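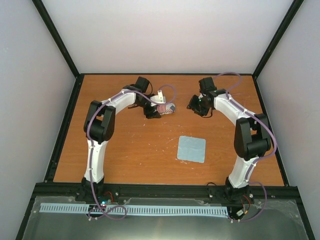

Subira Shemweta

August

Home Courses Handouts Reading List Contact

Handout 4: Reading a Commercial Lease

Students should read this handout before the seminar and bring a marked copy of the Trummont lease. The purpose of the session is to follow one agreement from the opening page to the signatures and to note where the obligations of each party are set out.

A commercial lease begins with the parties and the premises. In the Trummont lease the landlord is Trummont and the tenant is Ondieki, a small stationery firm. The premises are defined by reference to a plan, and the plan forms part of the agreement. Where the plan and the written description differ, the lease should state which of them prevails. Many do not.

Rent and other charges

The monthly rent is $2,970, payable in advance. Clause 6 deals with the service charge, which covers cleaning of the shared hallway, lighting, and insurance of the building. Students often treat rent and service charge as one sum. They are separate debts, and a tenant may dispute the second while continuing to pay the first.

Repair

The tenant must keep the interior "in good repair." The landlord keeps responsibility for the roof and outer walls. Windows are mentioned in neither clause - a common gap, and one we will discuss at length. Compare the wording in the Trindell lease, where window frames and glass are dealt with separately.

Ending the lease

Either party may end the lease after two years by giving six months' notice in writing. Note the address to which notice must be sent. In the case study prepared by Idrisa Rotich, notice was delivered to the wrong office and the tenant remained bound for a further term.

Preparation for the seminar

Write one page on who should pay for a cracked window at the Ondieki premises. Refer to clause numbers throughout. Late work should be sent to Armelle Masson at the department office.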